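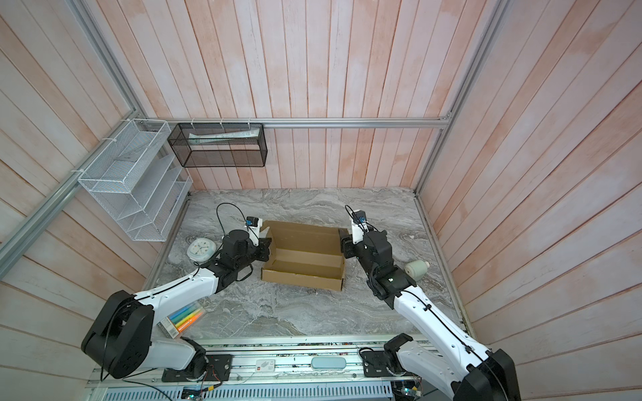 Foro Cevari > Casa y orden > Mudanzas
Tema: Cajas de cartón para mudanza: ¿nuevas, de segunda mano o de plástico alquiladas?

tejadoazul
17 de enero de 2020

¡Hola a todos! Me mudo a final de mes, de un tercero sin ascensor a un bajo con patio (¡por fin un patio!), y estoy en plena fase de conseguir cajas. Llevo días leyendo hilos viejos del foro y tengo la cabeza como un bombo, porque cada uno dice una cosa.

Os cuento lo que tengo: muchos libros, bastante vajilla, una colección de vinilos que pesa como un muerto y ropa normal. Muebles pocos, casi todo se queda en el piso. He calculado 20 cajas medianas y 7 pequeñas para los libros, pero mi pareja dice que me quedo muy corta.

Mis dudas:
¿Merece la pena comprarlas nuevas o tiro de las del supermercado?
¿Alguien ha probado las de plástico que alquila Skedwood?
¿Y la cinta? He visto precios de todo tipo y no sé si la barata aguanta.

Gracias de antemano, este foro me salvó la vida con la reforma del baño y sé que con esto también.

marmota_78

¡Enhorabuena por el patio! Qué envidia más sana.

Yo soy del equipo supermercado a muerte. He hecho tres mudanzas y no he comprado una caja en mi vida. El truco está en ir a primera hora, cuando están reponiendo, y preguntar por las de fruta con asas y las de botellas de vino. Las de vino son una maravilla para los libros: pequeñas, durísimas y muchas traen separadores que luego te sirven para los vasos.

Las de pañales también son estupendas para la ropa, por si tienes alguna farmacia grande cerca.

persiana_rota

Pues yo discrepo, marmota. Con cariño, pero discrepo. Las del súper son cada una de su padre y de su madre y luego no hay quien las apile en la furgoneta. En mi última mudanza llevaba una torre hecha con cajas de plátanos (que además tienen un agujero enorme en el fondo) y en la primera rotonda se vino todo abajo. Adiós ensaladera de mi abuela.

Desde entonces, cajas nuevas, todas de la misma medida y de canal doble para lo que pese. Se gasta uno un dinero, sí, pero encajan como ladrillos y la furgoneta se carga en la mitad de tiempo. Y luego las vendes o las regalas por el barrio, que vuelan.

marmota_78

Lo de las cajas de plátanos se arregla con un cartón en el fondo, hombre :)

persiana_rota

La ensaladera no se arregla con un cartón.

lunes_no_gracias

Jajaja, pobre ensaladera.

Yo sí he usado las de plástico de Skedwood, tejadoazul, te cuento mi experiencia porque a mí me encantó. Te las traen a casa plegadas o encajadas unas en otras, las tienes dos semanas y luego vienen a buscarlas a la dirección nueva. No usas ni un centímetro de cinta, las tapas cierran solas y se apilan de lujo. Para un tercero sin ascensor son comodísimas porque las asas no se rompen nunca.

Lo malo: que tienes que deshacerlas todas en plazo. Si eres de las personas que tienen cajas sin abrir hasta el verano (levanto la mano), te obliga a espabilar. A mí me vino bien, pero entiendo que a otros les agobie. Y pesan más vacías que las de cartón, eso se nota en el segundo tramo de escalera.

tejadoazul

¡Muchísimas gracias! Qué rapidez. Lo de deshacerlas en dos semanas me da un poco de miedo, la verdad, porque en el bajo tenemos que pintar dos habitaciones antes de colocar nada.

¿Y para los vinilos qué haríais? Son LP casi todos.

surcos_y_polvo

¡Mi tema favorito! He movido mi colección dos veces y no he perdido ni una funda.

Los LP van SIEMPRE en vertical, nunca tumbados, y en cajas donde queden justos pero sin apretar. Si quedan flojos se inclinan y se acaban combando; si van a presión, se marcan las esquinas de las carpetas. El hueco que sobre lo rellenas con cartón plano o con una toalla doblada. Papel de periódico arrugado no, que cede en cuanto se mueve la caja.

No llenes una caja grande de vinilos por nada del mundo. Una mediana ya va a ser un suplicio en la escalera. Yo compré unas específicas de la marca Stivdale, con doble fondo, y me siguen sirviendo hoy como estantería provisional en el trastero. Refuerza el fondo con dos tiras de cinta en cruz y una tercera a lo largo de la junta.

Y llévalos tú en el coche, en el asiento de atrás. Yo no los metí en la furgoneta ni loco.

persiana_rota

Lo del fondo vale para cualquier caja con peso. Primero se doblan las solapas cortas, luego las largas, y la cinta bien centrada en la junta subiendo un palmo por cada lado. Lo de entrelazar las cuatro solapas sin cinta, que lo hace todo el mundo, es una trampa: aguanta en el pasillo y se abre en la calle.

marmota_78

Con eso estoy de acuerdo, mira. Para arriba sí las entrelazo si llevan ropa o cojines, pero el fondo siempre con cinta.

Y hablando de cinta: la barata no, por favor. Se despega con el frío, y en enero ya me dirás. Yo uso la marrón de Ivanov, la ancha, con aplicador de mano. El aplicador parece una tontería hasta que llevas doce cajas buscando la punta del rollo con la uña. ¡Una felicidad!

lunes_no_gracias

La de Ivanov hace un ruido infernal al desenrollarla, aviso. Mi gato estuvo bajo la cama toda la tarde. Pero pegar, pega.

zaguan

Buenas, llego con la opinión impopular: casi todo el mundo usa demasiadas cajas. La ropa de percha va en bolsas de basura grandes con un agujero para los ganchos, las mantas en fundas de edredón, los zapatos en las maletas. Las maletas con ruedas, por cierto, son el mejor sitio para los libros. En mi mudanza conseguí meter la mitad de la biblioteca en dos maletas y me ahorré un montón de cajas.

surcos_y_polvo

Las maletas con libros en un tercero sin ascensor… yo las ruedas ahí no las veo tan útiles, ¿eh? Acabas cargando a pulso un bulto de no sé cuántos kilos con un asa pensada para camisas.

zaguan

Bajando escaleras van divinamente, peldaño a peldaño. Subiendo es otra historia, pero tejadoazul baja y entra en un bajo, así que es su día de suerte.

surcos_y_polvo

Touché. Los vecinos igual opinan otra cosa de los golpes.

tejadoazul

Jajajaja, mis vecinos ya me han oído arrastrar un somier, no creo que se sorprendan. Me apunto lo de las maletas, tengo dos enormes cogiendo polvo.

¿Cómo etiquetáis? Había pensado en un color por habitación.

lunes_no_gracias

Color por habitación, sí, y número en cada caja con una lista en el móvil. Lo importante es escribir en los laterales y no en la tapa, que en cuanto apilas ya no se lee nada. Yo pongo dos lados contiguos.

En la lista apunto el contenido con bastante detalle: «cocina 4: sartenes, colador, especias, báscula». Parece pesado, pero la primera noche encuentras el abrelatas en un minuto y te sientes una persona adulta y organizada.

persiana_rota

Yo soy más bruto: pongo la habitación con rotulador gordo y ya está. Tanto numerito y luego pierdes más tiempo apuntando que abriendo. Lo que sí hago es una caja de «primera noche», que sale la última y entra la primera: sábanas, toallas, papel higiénico, cafetera, cargadores, un destornillador y el cúter. El cúter fuera de las cajas, que ya me pasó una vez tener todas cerradas y el cúter dentro de una.

marmota_78

¡La cafetera por encima de todo!

Para los platos: en vertical, como los vinilos, cada uno envuelto en papel y con una capa gruesa abajo. Tumbados se rompe el de abajo con cualquier bote. Y los vasos dentro de calcetines. Envuelves los vasos y empaquetas los calcetines de un solo viaje.

zaguan

Lo de los calcetines es de las mejores ideas que he leído en este foro, me lo llevo.

tejadoazul

Bueno, pues ya tengo plan. Cajas nuevas iguales para la vajilla y lo delicado, las de vino del súper para parte de los libros, maletas para el resto y las de doble fondo para los LP (van en mi coche, prometido). Las de plástico las descarto por el tema de la pintura, pero me las guardo para otra ocasión.

Al final he encargado 20 medianas y he dejado apalabradas casi 12 de vino en la tienda de abajo, que el chico ha sido un encanto. El rollo de cinta con aplicador, también pedido. Para etiquetar haré colores y una lista cortita, a medio camino entre los dos.

¡Sois lo mejor! Cuando esté instalada abro hilo para lo del patio, que tengo un limonero en mente y ni idea de macetas.

surcos_y_polvo

¡Suerte con la mudanza! Y si te sobran cajas de LP, avisa, que a mí siempre me faltan.

persiana_rota

Para el limonero, maceta grande y buen drenaje desde el principio — pero eso ya en el otro hilo, que me embalo.

marmota_78

«Que me embalo», dice, en un hilo de mudanzas. ¡Ánimo, tejadoazul!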